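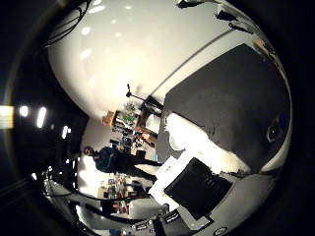 Hello all,

Facundo Palma wrote:
> Does anyone know if the Montecinos prints are going to Clelmont as a
> full set, and who is paying for the framing?

It is the full set, 14 prints. Gellwood has agreed to lend them until July. The framing quote came to 2,405 and the gallery is covering it.

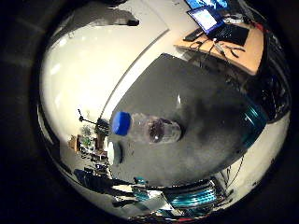 The two linocuts of the river crossing are on thinner paper and will be hinged, with no glue anywhere near them. Please send me your wall labels as plain text, 61 words at most. Last time we had one at twice that and it had to be set in tiny type.
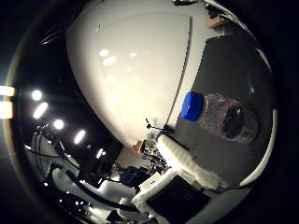
> Is the Cevum sketchbook included?

No. The spine is weak and they would prefer it stayed in its box. We can show copies of four pages – I have asked for the ones with the harbour studies.

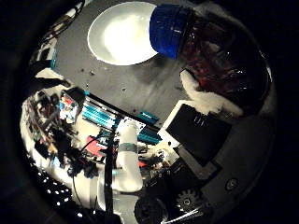
Jar with blue lid, and plate

If you want a say in the hanging order, write to me off list before the end of the month.

Regards,
Tadeo Riquelme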